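Saving water at home: speaker notes
Solange Tremblay, Beaulieu community hall, evening talk

Slide 1. Welcome. Say my name slowly. Thank the people from Griva Street who brought the chairs. Tell them that the talk is 65 minutes with the questions, and that the toilets are behind the stage.

Slide 2. We start in the kitchen, as it is the room where most of us open the tap without thinking. 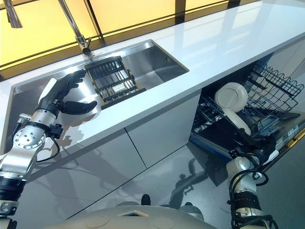
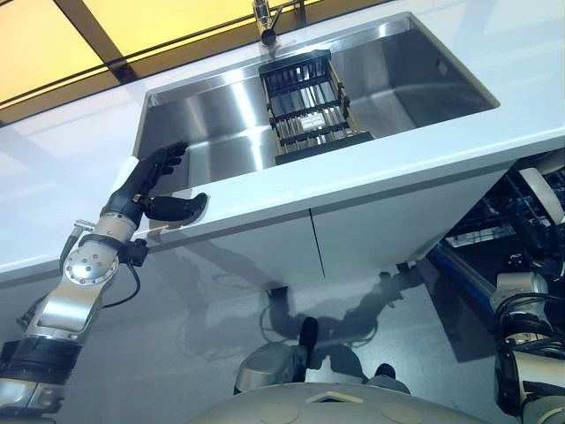

A steel sink, with a black dish rack inside it.

Where should a household begin if it wants to use less water? With the leaks, before buying anything. Read the meter at night, do not use any water, and read it again in the morning. If the number has changed, you have a leak to look for.

Slide 3. My own meter. Show the two readings. In our first winter in the Ondomgate flat we had a toilet that was running day and night, very quietly. The bill was for 3,000 litres more than the bill before. I was thinking it was a mistake of the company and I telephoned them twice. Pause here, people usually laugh.
The repair was a rubber washer. My neighbour had one in a jar.

Slide 4. How to test a toilet. Put a few drops of food colouring in the tank, wait 20 minutes, look in the bowl. Do not flush while you are waiting! If there is colour in the bowl, the valve is leaking.
(I have a small bottle of colouring with me. Hold it up.)

Slide 5. The garden. Water early in the morning or in the evening. Put mulch around the plants, as thick as your hand is wide. A barrel under the downpipe is good, but it must have a cover, for the mosquitoes and for the children.
My barrel is a Tanda, the small one. If they ask me, I can say I am satisfied with it, only the tap is a little stiff.

Slide 6. Washing dishes. Some people will want to argue about the machine or the hand. Do not stay long on this. Say: a full machine is fine, a half-empty machine is a waste, and by hand it depends very much on the running tap. A bowl for washing and a bowl for rinsing is what my mother did.

Slide 7. The shower. Ask who has a timer. Ask who has teenagers.

Slide 8. The meter sheet. Give out the paper now and not earlier, or they will read it while I speak. One line for each week, the date on the left and the reading on the right. Explain with the reading 1,579 on the board, and show which figures are the red ones.

Questions. Repeat each question into the microphone. If it is about prices, I do not know the new prices, they should call the office.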